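Product review meeting - simulation kit for kitchen tasks
Minutes, 2025-08-19

Chair: Jurgita Urbonaitė
Present: the kitchen tasks group, purchasing, two guests from the training side
Minutes taken by: purchasing

1. Minutes of the last meeting

Approved with one correction. The Nutis trial license covers two seats, where we had written one. The item on shelf labels was closed.

2. Where we are with the review

Jurgita opened by saying she had been looking forward to this one for weeks, and it showed. We have now had the Ritar kit from Hasex running on our own machines long enough to have real opinions about it. For those who missed the earlier meeting: Ritar is a software kit with a simulated arm, a set of kitchen rooms and a library of food and tableware, sold as a yearly subscription with a support desk. We are deciding whether to take it for the full year or stay with the Nutis scenes we already know.

The tasks group ran 600 pick attempts in Ritar over the trial. Of these, 490 ended with the item held clear of the counter. The same arm settings in Nutis gave 476 out of 600. Everyone agreed the gap is small and could close again with a bit of tuning, so it should not decide anything by itself. What pleased the group much more was how quickly they got going - the first scene was up before lunch on the first day, with no calls to support.

3. What people liked

The scene editor got the warmest words. You can drag food onto a counter, turn it, save the layout and load it again later with everything in the same spot. Layouts can also be shuffled from a short settings file, and the tasks group has already made a good stack of them. One of the training guests had never used a simulator before and built a breakfast counter during the coffee break (she asked if she could keep it, and yes, she can).

The rooms are nice to work in, too. Counters, walls and doors can be swapped one by one, so a new-looking kitchen takes minutes. Several people said they had stayed on longer than planned just trying out materials.

Logging is clear and easy to read. Each run writes a plain text file with the joint positions, gripper state and time, and the replay tool steps through it in both directions. Purchasing tried the replay tool as a non-expert and managed fine.

4. What still needs work

Small rounded items are the hard part. Most of the failed picks in Ritar were on these, and the replays show them rolling at first contact. Hasex told us by email that new contact settings are planned for October. The group would like to see them before making promises to anyone.

Camera placement was discussed at some length. With the default view the arm can hide items behind it, and the reviewer then has to move the camera by hand. A saved set of views per room would fix most of this. We will ask for it.

The manual is good on setup and thin on shuffling layouts. Butkienė, the reseller, has offered a half-day course, which several people would be glad to attend.

5. Replay session

Jurgita ran one of the mixed food layouts on the big screen and paused it for discussion. 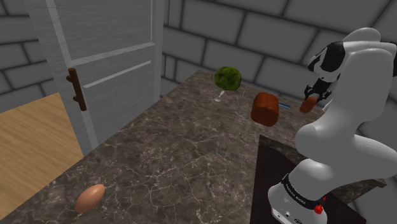
Ritar kitchen room, mixed food layout: gripper over a small oval item, with the bread and the green vegetable farther along the counter.

There was a lively talk about spacing. The egg in this layout sits well away from the rest, and the group likes having one item apart like that, as it makes for a longer reach across open counter. Others asked for tighter groupings as well, with items touching. Both kinds will go into the next set.

The veined stone counter came up again. The training side is fond of it and thinks a busy pattern is a fair test for the vision model. The tasks group wants the same layouts on a plain counter too, so the results can be put side by side. Agreed.

6. Decision

The meeting was in favor of taking Ritar for one year, subject to a written answer from Hasex on the contact settings. Nutis stays installed until the current comparison is finished. No votes against.

7. Actions

Jurgita Urbonaitė: write to Hasex about the contact settings and saved camera views.
Tasks group: repeat the mixed food layouts on a plain counter, and build a set with items touching.
Purchasing: get a quote from Butkienė for the subscription and the half-day course.
Training side: send a wish list of foods for the library. Soft fruit was mentioned more than once.

8. Any other business

The big screen needs a longer cable. Purchasing will order one.

Next meeting: after the reply from Hasex, to be called by the chair.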